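Rulley Table Top, Light Gray

I bought the Rulley top in January to replace a desk surface that had started to peel. It is sold without legs. I put it on a pair of Tefera trestles I already had, and the fit was fine with no drilling.

The matte finish is the main reason to choose it. My desk lamp sits right over it and I get no glare, even at night. Pencil wipes off with a damp cloth. Ballpoint took 2 tries and some dish soap. 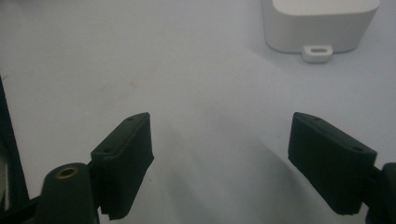 The pale matte surface under even light.

Weight is the weak point. I needed my neighbor to help me get it up the stairs, and the box has no handles. The store listed it at 300 and I paid 265 on sale – fair for the size, a little high at full price. The Temon top I looked at first was cheaper, but it was glossy and showed every fingerprint.

After more than 1,000 hours of daily work the front edge is still clean. I would like a darker color option. Delivery was on time, and one corner of the box was crushed but the top was fine.

Rosimeire Cavalcanti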